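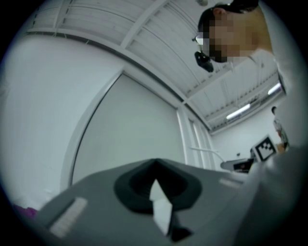

Nandeck hand gripper, worn-headset setup.

Nandeck Pair
Two hand-held grippers for recording chores you would prefer a robot did.

Hold one in each hand, tidy something, and hand over the recording. Your robot arm gets the lesson and you get a clean room, so somebody wins either way.

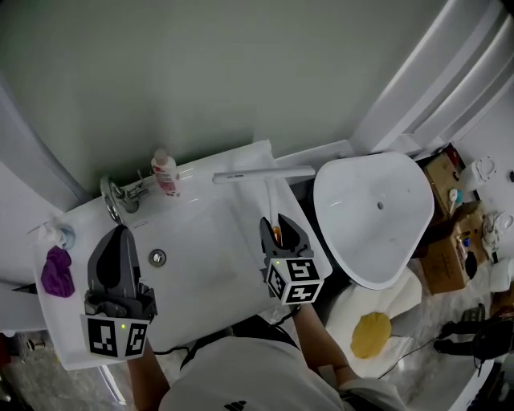
Nandeck sells the Pair as a kit or by the day. Day rental comes with Desmond Ambrose, who will show you the grip and then leave you to it. Bathrooms are our favorite test. A sink with a squeegee lying across the back and a faucet in the corner gives both hands plenty to bump into, and the marker cubes stay in the headset's view if you keep your elbows in.

In the kit: 2 grippers, 2 marker cubes, 1 headset, 3 spare jaw pads, 1 manual (short, slightly bossy)
Setup: 5 minutes
Kit price: $210 per month, 30-day minimum

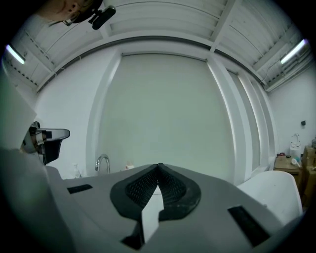 Photo: Esperanza Alcantara / Nandeck

Fits Zeltby and Bellamy wrist mounts. Cerneo adapter ships in September. Please stop asking Desmond.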